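Media Studies project, group report (Declan Marsden, Mavis Dvorak)

**Topic:** how fast does a celebrity apology travel compared to the post it's apologizing for?

We picked one case. A retired cyclist turned podcast host, Morais, posted a joke about a rival's dead coach in August. Deleted by lunch. Apology up at 7 that evening. We collected replies and reposts from both and coded them by hand.

## What we did

- pulled 743 replies, mixed between the joke (from screenshots and quote posts) and the apology
- threw out spam and anything that was just a link
- sorted the rest: angry, defending, joking, asking what happened
- Mavis coded first, Declan recoded 100 of them to check

We disagreed on 18. Mostly sarcasm. "Classy as ever" could go either way and we argued over it way too long. 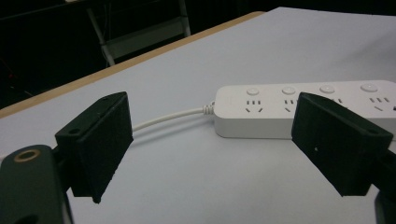

The "asking what happened" group was bigger than we expected, and nearly all of it was under the apology. So people saw the sorry before they saw the insult. Some went looking for the joke afterwards and then got angry. We didnt plan for that and the coding sheet has no box for it — we just wrote notes in the margin.

## Fan accounts

Two fan accounts did most of the defending, Skuketti and Fivholm. Skuketti posted old race clips and never mentioned the joke at all. Fivholm argued with everybody. Going by replies, arguing kept the story going longer. One case though, so can't say much.
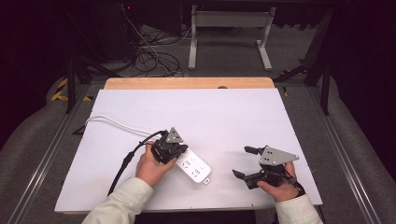
Wording of the apology mattered more than timing, we think. Morais said sorry "if anyone was hurt," and that *if* got quoted back constantly. Most quote posts cropped the apology down to that one line and lost the rest. It's like showing somebody only the outlets on the power strip and not the white cable running off the board — you get the part, not what it connects to. The full post did name the coach and did say the joke was wrong.

## Problems

- deleted post, so we only have the screenshots people chose to save
- Jellitex (the tool we used for collecting) dropped replies from private accounts
- only English replies
- no second case to compare, ran out of time

## Who did what

Mavis: coding, fan accounts section. Declan: collecting, recheck, charts, most of the typing. Charts are in the seperate file.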